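Sallby Opens a Lending Room for Kitchen and Table Things

November 6, 2021

The town of Sallby has opened a lending room where residents can borrow things for the kitchen and the table, in the same way they borrow books. The room is on the ground floor of the old Luneck building, next to the bus stop. It has 1,003 items on its shelves, and most of them were given by families in Sallby and in the nearby village of Premorlow.

A person who wants to borrow needs only a library card. Each card allows four items at one time, and the loan is for 15 days. If no other person is waiting for the item, the loan can be made longer one time. There is no fee, but an item that comes back dirty must be taken home and washed again. 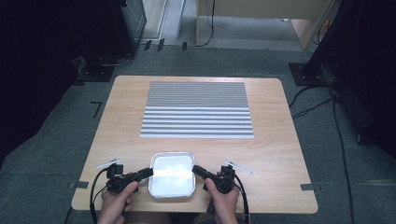 The idea for the room came from a survey which the town library made last winter. Many people answered that they own large dishes and big pots which they use only one or two times in a year, and that they have no good place to keep them. Others said that they would like to invite more guests but do not have enough plates. Striped table mats and other simple things for the table can also be borrowed, and the library says these were asked for more often than it expected. Aluminum trays of the thin kind are not on the list, because the library wants to lend only things which can be used for many years.

The most popular item until now is a hand-turned food mill, which is written in the catalog under the name Moulin. The library has two of them, and both are out until the end of November. Soup pots for 30 people are also in demand from the clubs and the schools.

Electric items are lent only after a check of the cable and the plug. For this reason the waffle irons and the mixers are not yet on the shelves, and they will be added when the check is finished.

The room is open in the afternoon, at the same hours as the library. Residents of Premorlow can use it with the same card. People who wish to give something are asked to call first, as the space for large items is almost full.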